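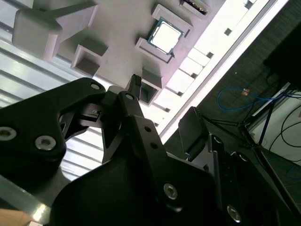
Chips in the tray.

Caltholm won again last night, 4 in a row now. Final was 88-79 over Dolon at home. I had it closer than that going in.

Moges sat the whole second quarter with three fouls and they still went into the half up six. The bench held up fine. In March that would have been a 12-point hole.

Attendance was listed at 1469. Looked like less on the far side, but the student end was full by tip.
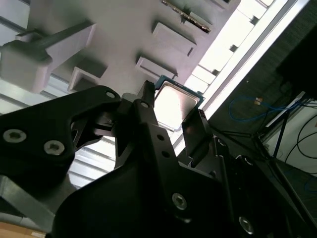

caltholm hoops notes

Third quarter was the game. Dolon went to a zone and Caltholm just kept throwing it to the short corner. Three straight baskets from the same spot before the timeout.

Free throws are still a problem. They left nine points at the line. Against Esura that loses you the game.

Moges now has 677 points on the season. The school record is roughly 50 away and there are three games left, so it should come down to the last one.
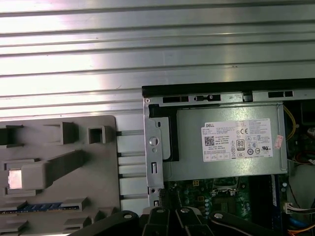

Dolon played hard and I don't think the score is fair to them. Their point guard was hurt in warmups and the backup went all but two minutes.

Next up is Esura on the road, 7:30 start. They press full court from the opening tip. Caltholm had 19 turnovers against it the first time, so I'd start two ball handlers and live with being small.

Box score tonight if the scorer's table sends it over.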